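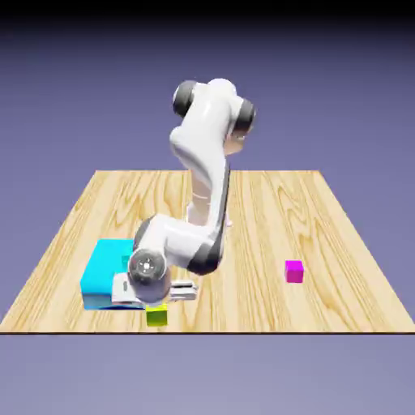 About Muleck

Muleck writes software for robot arms. We do motion planning, grasp selection, and the test tools that go with them. We don't build arms or sell them, and we don't install cells. Our customers already have the hardware, or they are about to buy it, and they need it to pick things up and put them down without someone standing over the stop button.

The company has four people and one office, above a print shop. Boyang Kang started it after several years of writing controller code for packaging lines, where most of his week went to finding out why an arm that had worked on Thursday night would not work on Friday morning. The answer was usually a changed setting that had no test behind it. Much of what we sell came out of that complaint.

What we make

Bravurer is our planner. You give it a model of the arm, a model of the work surface, and a list of objects with their poses. It returns a joint path, or it returns a reason why it couldn't find one. The reason matters to us as much as the path. "No solution" is not a useful message at two in the morning, so Bravurer names the link, the object, and the point along the path where the clearance ran out.

Chege is the simulator we test against. It is plain to look at: a tabletop, an arm with a parallel gripper, and colored blocks. A large cyan box on the wood top gives the planner something to work around, and small cubes in yellow-green and magenta give it something to reach for. We keep the shapes simple on purpose. When a run fails with three blocks on a table, you can find the cause in an afternoon. When it fails with a bin full of shrink-wrapped parts, you may be looking for a week.

Drunel is the log tool. It records what the planner was asked, what it answered, and what the controller did with the answer, all on one clock. Customers who use only one of our products tend to use this one.

How we test

Our regression set holds 3,349 table layouts. Each one is a text file with the arm's starting joints, the object sizes and poses, and the goal. The full set runs every night. A smaller set of 127 layouts runs each time someone on the team sends in a change, and the change doesn't go in until all 127 pass.

Many layouts came from customer reports. If you send us a failure, we cut it down to the fewest objects that still show it, rebuild it in Chege, and add it to the set under your ticket number. It stays there. The oldest one still in use is a small cube set close to the front edge of the table with a tall obstacle behind it, which an early version of Bravurer would approach with the wrist turned the wrong way.

A simulator will not tell you everything. Chege's contact model is decent for rigid blocks and poor for anything soft, and we say so in the manual. Before a release goes out, we also run 100 picks on each arm in our shop, with the same settings a customer would get. Results from those runs go in the release notes, including the misses.

Who we work with

Most of our customers are small. They have one or two arms and one engineer who looks after them along with everything else in the building. We also work with a few university labs, mainly on grasp selection, and labs can use Chege at no charge for teaching.

We do not take on jobs that need safety-rated control. Bravurer plans motion; it is not a safety system, and your guarding and stops need to work without it. If a project depends on our software for that, we will turn it down.

Support

Support questions go to the people who wrote the code. There is no separate help desk. Please attach a Drunel log if you have one, and tell us your controller version. We answer on business days, usually by the next morning.

New releases come out in June and again toward the end of the year, with fixes in between when something is broken.

Working here

We aren't hiring full-time at the moment. We take one intern each summer, and the work is real: last year's intern rewrote the collision checker's mesh loader, and it is now the one we ship. Send a short note and some code you have written. A class project is fine.

Contact
Sales and general questions
Support
Release notes
Manuals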